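Pridthorpe Play Mornings
Sensory table and messy play: the walk-around checklist, with my comments
Filled in November 26, 2019 by Lucie Gosselin

I do this list with a pencil behind my ear before the kids come in, and then I type up whatever I scribbled. Iason Stergiou gets a copy and so does anyone who runs a table. If you do messy play at home, go ahead and borrow it! Skip the parts about fire doors. 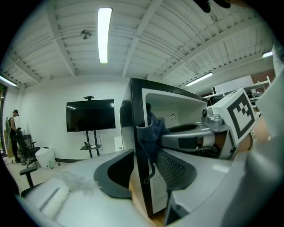

No. 12

THE TABLES

Legs locked, no wobble: OK
The long table still has that one leg that clicks twice. Wait for the second click. I leaned on it with my whole weight and it held, so I'm happy.

Edges and corners smooth: FIX
The blue tub has a crack along the rim, maybe as long as my thumb. I put tape over it for today and wrote TAPE on the tape (so that somebody doesn't helpfully peel it off). We need a new tub before February, when the water play starts again.

Height right for the group: OK
The little ones had the low table last time and it was so much better. They could reach the middle without climbing, and I didn't spend the whole morning saying "feet on the floor, please."

WHAT GOES IN THE TUBS

No small parts for under-threes: OK, but read this
We own nearly 3000 pony beads, thanks to a very generous donation, and every one of them belongs on the top shelf when the toddler group is in. Same for the dried chickpeas and the googly eyes. For toddlers I use big pom-poms, jar lids, silicone muffin cups and wooden spoons. If it fits inside a toilet paper tube, it stays out.

No water beads, any age: OK
I get asked about these all the time. They're pretty, I know. We don't use them and I'm not going to change my mind.

Dry fillers checked for bugs, damp and smells: FIX
The rice is fine. The oats were not fine. I'm not going to describe the oats. I threw out the whole bin and washed it, and it's upside down by the back sink. Please don't refill it until somebody buys a lid that really shuts.

Homemade dough: OK
Iason made the no-cook kind with lots of salt, and it's a lovely squishy batch, the best we've had. Remember that it is NOT a snack, and please keep it off the floor if anyone brings a dog to pickup. There's a dough card on the wall listing what's in it. One of our families has a wheat allergy, so on their mornings we use the cornstarch dough and the other one goes home with Iason.

Paint and glue labels readable: OK
I went through the Nornard poster paints and all the labels are still on. Two of the Cestelent glue bottles had lost theirs, and I tossed them both. If you pour anything into a different bottle, write on it right then, while you're standing there.

WATER AND FLOOR

Adult within arm's reach of any water: NOT CHECKED, no water today

Mats flat, no curled corners: FIX
The green one curls. I've flipped it and put the heavy book box on it for now. Does anyone have a trick for this? I've tried warm water and I've tried rolling it the other way.

Floor tape stuck down: OK
We had 50 feet of the yellow and I used up the last of it on the "shoes stop here" line. It looks great, though.

Towels within reach of every table: OK
Two towels per table, minimum, and a mop that you don't have to unlock a closet to get to.

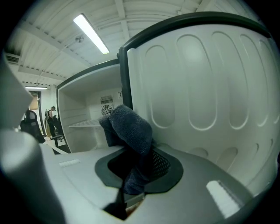 Dark gray cloth and a black rubber gasket.

DRESS-UP AND LOOSE THINGS

No long cords, scarves or ribbons: FIX
Found a bathrobe belt in the costume basket. It's out now. Capes should have hook-and-loop at the neck, never ties.

Balloons: NONE TODAY, good
When we do have them, they're for the over-eights, and one grown-up is on scrap duty the whole time. A popped piece goes straight into an apron pocket.

Scissors counted out and counted in: OK
All 12 pairs in the block. I've moved the grown-up pair to my own bag.

DOORS AND THE BORING STUFF

Both exits clear: FIX, done on the spot
The Alexiou easel was parked in front of the side door again. I know it's the only place it fits. It can't go there.

First aid kit full: OK, just short on the tiny bandages
The fancy dinosaur ones go fastest. I'll pick some up.

Sign-in sheet out, with a pen that works: OK

Parents' phone numbers up to date: FIX
Three families have moved since summer. I'll catch them at the door.

Still open for next time: the blue tub, a bin with a lid, the green mat, the phone numbers. If you cross one off, put your initials next to it and drop the sheet in my tray.

Lucie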